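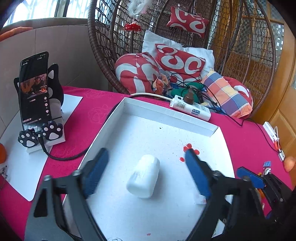 How a Gripper Is Looked After

A gripper is the part of a machine that holds things. It does the job your thumb and finger do when you pick up a pencil. Many grippers have two arms, and each arm ends in a fingertip. The arms open wide, move to either side of an object and close until both fingertips touch it.

Bare metal or hard plastic is slippery, so each fingertip has a pad on its inner side. The pads on the grippers in this explainer are blue. A pad grips the way the sole of a running shoe grips the floor. If it is clean, a light squeeze will hold a bottle. If it has dust or grease on it, the bottle slides.

Pads

The pads are checked first. Edvin Ljungberg looks after the grippers at the Lalteo workshop, and he starts with the gripper switched off and the arms fully open. He wipes each pad with a damp cloth, dries it and looks at it from the side. A good pad is flat. A worn pad has a dip in the middle or a corner that has begun to lift.

Worn pads are changed in pairs. A new pad is a little thicker than an old one, and if only one is changed the arms no longer meet in the centre. At Lalteo a pair is replaced after 2,000 grips, even if it still looks good. The last pair was taken off at 2,962 grips, which was too late. One corner had come away completely.

Screws

The arms are held together at the joints by screws. Every time the arms open and close, the joints move a tiny amount, and over many days a screw can work loose. A loose screw lets the arm wobble.

To test for wobble, hold one fingertip and push it gently sideways. It should stay where it is. If it moves, the screw at the joint is tightened a quarter turn and the test is done again. A screw that is too tight is also a fault. The joint becomes stiff and the arm closes slowly.

Lining up

When the pads and screws are done, the arms are closed with nothing between them. The two pads should touch along their whole length. A strip of thin paper is a useful gauge. Close the pads on it and pull. It should be held equally firmly at the top and at the bottom.

The last check is a real object. A light plastic bottle is a hard test. It is smooth and rounded, and it rolls if one arm touches it before the other. The gripper has to lift it 13 times in a row without a slip.

The results go in the logbook. The entry for gripper 401 reads:

Dec 1, 2023. Pads changed, both sides. Left joint tightened, quarter turn. Paper test good. Bottle test 13 of 13. Checked by P. Pal.

Words to know

Joint: a place where two parts meet and can move.
Gauge: a tool for checking a size or a fit.
Logbook: a written record of work done on a machine.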